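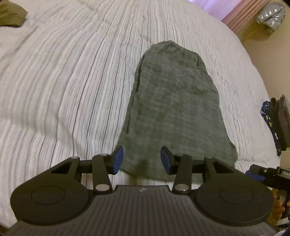 14 January 2022

Meter at 1218 when I got up. Written on the card inside the cupboard door under the others. Hygrometer in the bedroom at 56 per cent, window shut all night, door open a hand's width. Frost on the car roofs across the road, so the outside air is holding very little water, and this is the kind of day when opening a window does the most good for the least time.

The wall behind the wardrobe is the reason for all of this. I pulled the wardrobe out again after breakfast. The patch in the bottom corner hasn't grown past the pencil line from the last entry. The paint above the skirting is still soft when pressed with a thumbnail, and the skirting itself has a grey bloom on the top edge that wipes off with a dry cloth. I wiped it. I'd hoped to see the plaster paler by now, but plaster on an outside wall facing north in January isn't going to hurry.

Usman Khattak's view, which he has repeated by telephone, is that it is rising damp and I am wasting my time with meters. I don't think so. Rising damp leaves a tide mark that runs along the wall at much the same height, usually with salts in it. What I have is a triangle in a corner, widest at the floor, where two cold faces meet and a wardrobe stopped the air from moving. The inside wall at the same height is dry. The other bedroom has the same outside wall and the same floor and no patch, and it has no wardrobe against it either. I told him this. He said his uncle's house had salts. I said I believed him.

Changed the arrangement for washing today. Until now the airer stood in the bedroom with the door closed, on the theory that the damp would at least be kept in one place. It was kept in one place, and the place was the corner behind the wardrobe. From today the airer goes in the bathroom with the door shut and the Ploder fan on its low setting, and nothing comes into the bedroom until it is dry to the touch at the seams. Waistbands and pocket bags are the last to go. A shirt that feels dry on the front will have a damp collar band for half a day more.

Spin speed also raised by one step. The machine takes longer and walks slightly on the tiles, so I have put the rubber feet back on. Weighed one full load on the bathroom scales before and after hanging, which is a crude way to do it (the scales jump if I shift my weight) but it gives a number that can be compared with itself. I won't put the number here until I have done it more than once.

The dehumidifier is the Zovow that Ivone lent me. It has been in the bedroom at the foot of the wardrobe wall, set to switch itself off at its middle mark. The tank holds less than the label suggests, as the float cuts out well before the brim. Emptied once overnight. The water is clear with a little grey fluff in it. I rinse the filter under the tap, shake it, and leave it on the sill while I have the window open, then refit it dry. The manual says to vacuum it. Rinsing seems to do it no harm. 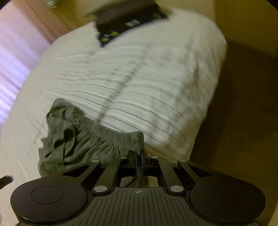
Photograph: Ivone Brandão

Window open from nine until quarter past, both sides of the flat, heating off at the thermostat first. The reading dropped to 44 per cent inside the quarter hour and then came back up once everything was closed, though not to where it had been. I used to find the coming back discouraging. What happens is that the air changes quickly and the contents of the room don't. Bedding, curtains, carpet, books, the clothes in the drawers, the plaster itself, all of it is holding water at whatever level the room has been kept at for weeks, and it gives it up to the new dry air until the two agree. One airing does very little to a mattress. A month of them does a fair amount. The rebound is the useful reading, and I have started writing that down in place of the low one. If the rebound falls from week to week then the room is drying. If only the low figure falls, the weather got colder.

I have been stripping the bed back to the foot each morning for the same reason. A sleeping person puts a good deal of water into a mattress, and making the bed at once shuts it in. It now stays turned back until after the window has been closed again. It looks untidy and I have stopped minding.

Walked down to Cordeiro for a second hygrometer and a tube of the white filler. They had the filler. The only hygrometer was a dial type with a coiled strip behind the needle, and the two on the shelf disagreed with each other by more than I am trying to measure, so I left both. Bought a roll of the foam draught strip instead, which I didn't go in for, and will probably use on the loft hatch. The hatch is a thing I should have dealt with before. Warm wet air goes up through it and condenses on the underside of the roof, and there was a row of rusted nail points up there when I last put my head through in July, which is a late time of year to be finding evidence of the winter.

Did the salt test on the hygrometer I have. Bottle cap of table salt, enough water to make it a paste and no more, both shut in a freezer bag with the meter and left on the shelf in the kitchen out of the sun. It should settle at 75. I left it from mid-morning until late afternoon and it settled 5 points under. So every figure I have written since the autumn is low by 5, at least up at that end of the scale, and possibly by a different amount lower down. I have not gone back and corrected the card. I have put a note at the top of it with the offset. The comparisons still hold from one day to the next, but the bedroom was damper than I was telling people.

This also goes some way to explaining the corner. At the figures I had, the wall should have been just on the safe side. With the offset added it isn't. I worked it through again on the back of the gas bill using the wall temperature from last week (thermometer taped to the paint under a piece of folded cloth, left overnight) and the surface would be at or near the point where mould can grow for most of the night, and over it in the hour before the heating comes on.

So the heating. I have it dropping too far at night. It saves gas and costs wall. The change I'll try is a smaller drop, and the boiler coming on gently before five in place of hard at seven. The meter card will show what that costs. If the difference over a fortnight is more than I'd spend on running the Zovow, I will go back to the old setting and let the machine do the work. Dirceu Xavier suggested a small tube heater on the skirting in the corner. I am against it for now. It would dry the patch and tell me nothing about the room.
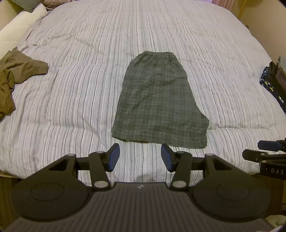
Juraj Polák: Before you touch the boiler times, check the gap behind the wardrobe. I had the same triangle in the same sort of corner in Prurorano and ran a dehumidifier at it for a whole winter. Moved the furniture out by the width of my palm, sawed a slot in the plinth so the air could get in underneath, and the wall was dry by spring with the heating left as it was. Change one thing at a time or you won't know which of them did it.

He is right about one thing at a time, and I have already broken the rule today by moving the airer, raising the spin and looking at the thermostat. The airer stays moved. The spin stays up. The boiler I'll leave alone until the end of the month, and the wardrobe goes on blocks this evening with a palm's gap behind it. It has a solid plinth like his. I'd rather not saw it, as it isn't a bad piece, so lifting it clear of the floor on four offcuts should let in the same air from below. It will need a strap to the wall at the top if it is standing off on blocks. There is a bracket in the tin.

Evening. Wardrobe emptied, lifted and put back. Emerson Portela came up to take the other end. He thought the smell inside it was worse than the smell behind it, and having put my head in I agree. The back panel is thin board and has drawn damp through from the wall side. Two woollen jumpers from the bottom shelf had a musty fold in them and have gone out on the line in the frost, which does as well as anything. The rest I have left in piles on the chair and the chest until the board has had a night with air on both sides of it.

Wiped the board down with diluted washing soda, then plain water on a wrung cloth, then dry. No bleach on it. The grey came off the flat part and stayed in the grain near the bottom rail. I have marked round that with pencil as well, so there are now two outlines to keep track of, one on the wall and one on the furniture.

Filler not used. There is no point in patching plaster that is still soft. Tube put away with the lid screwed down properly, as the last one went hard in the tin.

Tank emptied at ten, filter dry and back in. Window closed, door open the usual hand's width, thermostat as it was. Tomorrow: read the meter before the kettle goes on, repeat the salt test with fresh salt and a smaller bag, and find the long screws for the bracket.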